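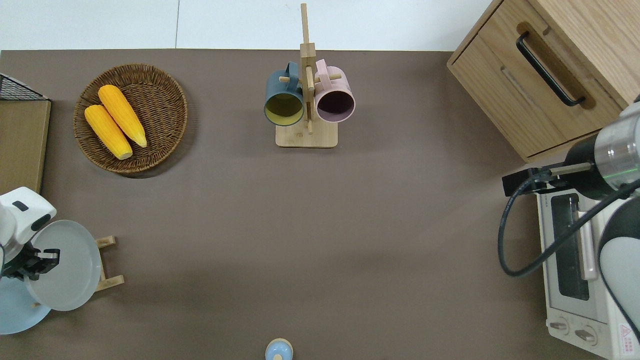

I have come round to the view that a kitchen needs very little cupboard space for the things used every day. Mugs, plates, the bread knife and whatever vegetables are for tonight can all live out on the worktop. The cupboards are for the fish kettle and the spare jam jars.

The fashion runs the other way. The new flats at Wurero, where I rented for a year, had kitchens with no handles and no open shelves, and a clause in the welcome pack asking tenants to keep surfaces clear. It looked very smart on the first evening. By the end of the month I was opening four doors to make a cup of tea, and the mugs were stacked two deep so that the one I wanted was always behind the one I didn't.

A mug tree costs next to nothing and settles the matter. It has a post, a base and some pegs, and it takes up less room than a kettle. The mugs hang by their handles and you can see which ones are there. People object that they gather dust, and mugs you never drink from certainly do. A mug used every morning does not have the time. If one has gone dusty, give it away.

The tree also puts a limit on things, and I think that is its best quality. When the pegs are full you have enough mugs. A cupboard never says this. When I left Wurero I found 9 mugs at the back of mine that I had not touched since moving in, two of them still with the price sticker on.

I feel much the same about plates. A stack in a cupboard means lifting the top ones off to reach the one below, and it means the bottom plates come out only at Christmas. A rack holds them on edge, each one comes away by itself, and they can go straight into it from the sink. I had mine in Tamayo pine for years and it went a bit grey at the feet, which did it no harm.

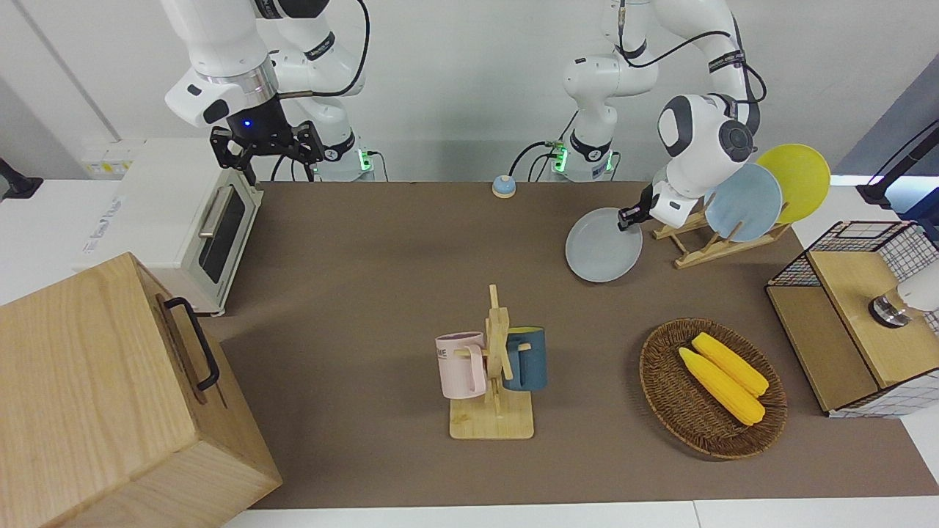
Plates on edge in a wooden rack, mugs on the tree, corn in the basket.

The basket is where I lose some readers. Vegetables belong in the fridge, they say, and for corn they have a point, as it keeps its sweetness better in the cold. But I put out in the basket only what I mean to cook that day. Two cobs beside the mugs are a reminder that supper has been decided. Two cobs in the bottom drawer of the fridge are forgotten until they have gone soft, and I have thrown away enough of them to know.

There are limits, of course. A toaster oven takes up a good deal of worktop, and anyone with a narrow galley will have to choose between that and a rack. I would keep both and lose the knife block. Greasy kitchens need more wiping when things are left out. Small children can pull a mug tree over, so push it well back.

None of it needs a fitter. Sinel, the firm that did the Wurero kitchens, quoted me 1179 pounds for a pull-out larder. I bought a rack, a tree and a basket, and put the larder money towards a decent table.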